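Visit to the Open Day at Skesham, 2022-12-27

We arrived at Skesham when the doors were already open and had to leave our coats in a room on the second floor. The building belongs to Hisimetti, and the company Ivora uses a part of it for office supplies. At the entrance they gave us a plan of the rooms, but the numbers on it were from before July, when they changed the rooms, so we walked past the right door two times.

The part I wanted to see most was the desk tidying. I work in an office with too much paper, and I hoped to learn something for my own desk.

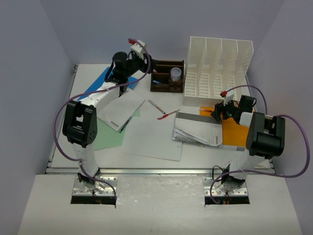
Bhat Group for Office and Workplace, visit reports

The table had a dark brown desk organizer with several compartments, and a clear plastic cup with a white lid was standing in one of them. Next to it was a tall white file sorter with four upright dividers. I liked this sorter, because a folder kept standing is easier to find than one in a pile. There was an orange folder on the table too.

After this we saw the stock room, which has 2,944 items on its list. The talk there took over 2 hours and was too long for me. The soup at lunch was good. For the next visit I advise to take the early bus, as the later one does not stop at the gate.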